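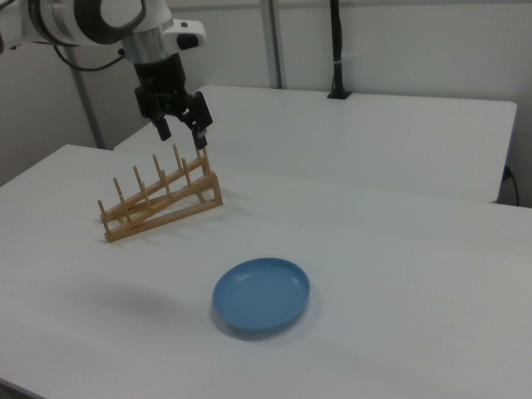 Second Interviews Are Getting Shorter

When Girnus opened its distribution center outside Pikholm, the hiring team had 16 shift lead jobs to fill and 982 applications to read. The old process called for a phone screen, a panel interview, a second panel and a call with the regional office. By the time an offer went out, many candidates had taken work somewhere else.

The company cut the process to two conversations. The first is a half-hour call about pay, hours and commute. The second is a longer meeting with the person who would be the new hire's boss, and it covers one topic: a stretch of work the candidate has already done, from the first day to the last.

Other employers in the area have made similar changes. Fluva, a payroll services firm, dropped its second panel last June. Ochoa, which runs commercial bakeries, kept the panel but holds it on the same day as the first interview, so applicants only need to take one day off.

Managers were the hard part. Many had never run an interview alone, and some asked the same questions they had been asked years ago. Girnus now puts every hiring manager through a morning of practice before they meet anyone. They work from a one-page guide and write their notes before talking to the recruiter - a rule that took a while to stick.

Reading applications still takes the most time. Of the 982 that came in, 606 met the basic requirements, and each of those people got a reply within a week. Recruiters there say the replies brought in referrals, including from people who were turned down.

There are complaints. A few managers want the second panel back for senior jobs, and the regional office would like to see candidates before an offer is made. For now it gets a written summary every Tuesday and has until noon the next day to object.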